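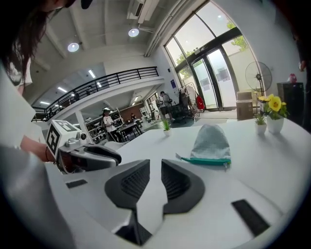 Page last changed: 4th April

3. Data collection with student operators

3.1 The class

The demonstrations used in this paper were gathered by students on the Trirkano practical course, a second-year option taught by Mayuree Mahawong and timetabled, by long tradition, against lunch. Students worked in pairs. Each pair chose a household task from a printed list, practised it with hand-held grippers, and then recorded it until they had either filled their quota or fallen out. Over the term the class handed in 1,859 recordings. After the checks described in Section 3.4 we kept all but 297 of them, which surprised the teaching staff more than it did the students.

We had planned to use expert operators. The budget line for expert operators was removed in the second round of cuts, and the research question was adjusted to ask what can be learned from beginners. We have since come to think it the better question, and would have thought so earlier if asked.

3.2 Task and table

Figure 3 shows the pouch task from the view of one of the grippers, with the fingers open over a white table. The light grey fabric pouch has a teal zip along its bottom edge, and the thin pull is the part that matters. A second gripper reaches in from the left, carrying a white cube printed with black-and-white marker patterns. The potted plants stand farther back on the table.

Figure 3. The pouch task at the shared table, seen from a hand-held gripper.

The task sheet reads, in full: "Hold the pouch still. Open the zip. Close the zip. Put the pouch down flat." The first version ran to two pages and included a diagram. Nipon Jitpraphai, who wrote it, observed that no pair had turned to the second page, and the short version was issued the following week with no measurable loss of understanding.

Zips were chosen over the drawers and jars used in our earlier Hovport study for a plain reason: a zip cannot be opened well with one gripper. Something has to hold the cloth. A drawer will forgive an operator who pulls at a slant, and a jar at least keeps its shape, but a soft pouch follows the pull wherever it goes. Students called this "walking the dog". The term entered our labelling guide and has proved impossible to remove.

3.3 Sharing the work between two hands

Pairs were free to decide how to split the job. We had expected most to settle on one person to hold and one to pull, and to stay with it. In practice the roles drifted, often in the middle of a recording, and the spoken agreements that went with the drift ("mine", "no, mine") were of no use to the learning method, which has no ears. We therefore labelled each recording by which gripper touched the zip pull first. This is crude. It is also the only rule on which two labellers agreed without a meeting.

Of the recordings we kept, 253 include at least one change of role after the zip had begun to move. These are treated separately in Section 5. Readers who care only about tidy demonstrations may skip that section, though they will miss the better results.

3.4 Checks and discards

Recordings were first passed through Matden, the department's own checking script, which looks for missing poses and for gaps in the timing. Anything it refused was looked at again by a person. Most of the discards came from marker patterns being hidden for too long, usually by the operator's own sleeve or by the partner's forearm. A smaller group were sound in every technical respect but showed a different task. One pair recorded a whole session of turning the pouch over, with great care, and we have kept those files for a later paper.

We did not discard slow recordings. The Feng baseline, against which we compare in Section 4, was trained only on quick and confident demonstrations, and part of our argument is that hesitation carries information – where an operator stops is very often where the cloth has bunched. Whether the students would wish to be remembered for their hesitation is a matter we did not put on the consent form.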